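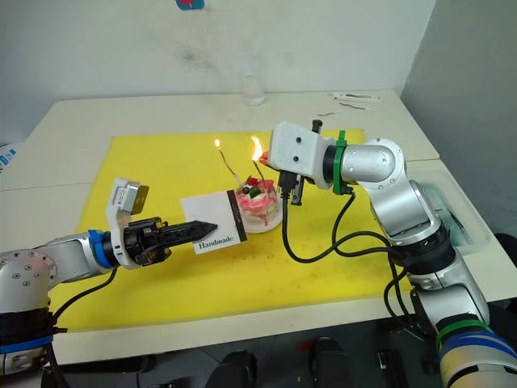

Frame rates in Parari, second viewing

I watched Parari again in June, this time with the remote in hand and a notebook. It is a 73-minute animated film directed by Ornella Fabbri, about a ferry pilot named Coughlan who loses her river. The story is thin. The timing of the drawings is what I wanted to look at.

Most of the film is animated on twos: one drawing held for two frames. Coughlan is the exception. In the first 20 minutes she moves on threes, which makes her look slightly late to everything around her. After the lock gate breaks she goes to twos and stays there. No line of dialogue mentions the change.

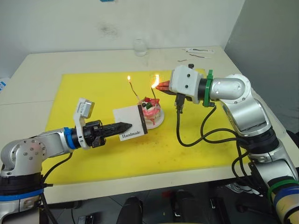
Where it slips

The market chase mixes rates in a single shot. The crowd is on fours, the boat is on ones, and the pan behind them is also on ones. The feet slide. Ronja Moen pointed this out when the film came out, and I disagreed with her then. She was right.
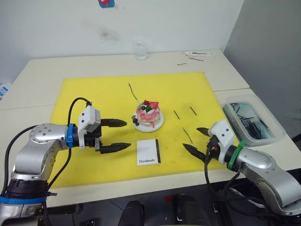
The mudflat sequence has the opposite approach, with almost no camera movement and one background painting for 70 seconds. Fabbri fills most of the screen with a single flat yellow and leaves a pale strip around it, much like the cutting board on the white table in the photo. With so little texture to compare against, a sliding foot is hard to spot. I stepped through it and found two, both on the heron.

Next I will do the Povemitz shorts, if I can find a copy with the original frame rate.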